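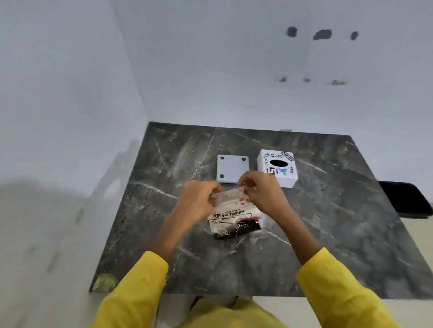
Visit to the Simix plant, Cendville

We went to Cendville in January to see the Simix works, where they build peeling and slicing machines for onions, ginger and root vegetables. We had been talking to them by email for most of last year about a replacement for our old onion peeler, and it was time to see one running before we paid a deposit.

Nest Watkins from the sales office met us at the gate at 8 in the morning. The plant is on the east side of town, past the grain silos, and the sign is easy to miss if you come in from the highway. We signed in, got hairnets and shoe covers, and were taken straight to the welding bay.

The frames are cut and welded on site. The steel arrives in sheet, and the parts that touch food are polished after welding so there are no rough seams to catch skins. I ran a finger along the inside of a finished hopper and could not feel the joint. The motors and bearings are bought in. The control boxes are wired by a small team upstairs, and each box is tested on a bench before it goes down to the line.

After that we went to the test room. The machine we came for is the Tunero, an onion peeler that uses compressed air to blow off the skin after a blade scores it top to bottom. They had sacks of yellow onions ready and ran the first batch while we stood there. The rated output is 1000 kg an hour. We asked them to run mixed sizes, as that is what we get from our growers, and they tipped in a sack of small ones with the large.
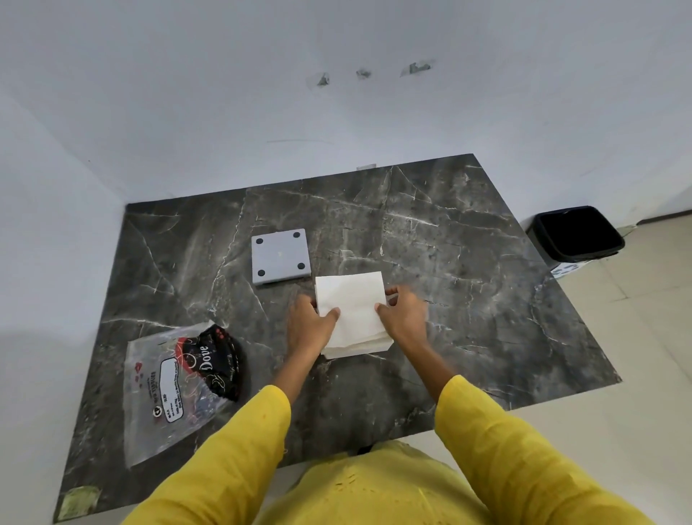

The large onions came out clean. Of the first 100 we checked by hand, 14 still had some skin near the root, and most of those were small ones. Nest had the operator close up the holding cups by one notch and run it again. The second batch was better, though a few of the small onions lost an extra layer. My view is that we will have to grade before peeling whichever machine we buy.

Noise is worth a mention. The air jets are loud, and you need ear protection if you stand at the feed end. The supplier says a cover can be fitted. We did not see one fitted, so I have asked for a drawing.

Cleaning looked simple enough. The side panels lift off without tools and the skin tray slides out at the back. The operator stripped it, hosed it down and put it back together before lunch. Our current peeler needs two wrenches and a lot of patience.

In the afternoon we saw the ginger washer, which has nylon brush rollers and a spray bar. We have no need for it now. We also had a quick look at the spare parts store. Blades and cups for the Tunero are kept on the shelf and are shipped the same day if the order is in by noon. Ask for the part numbers in writing, because the printed manual we were given is for the older model and some of them have changed.

The other quote we have is from Mathias. Their peeler is cheaper but needs a larger compressor than the one we own. We are going to see it on Friday, and will take our own onions this time.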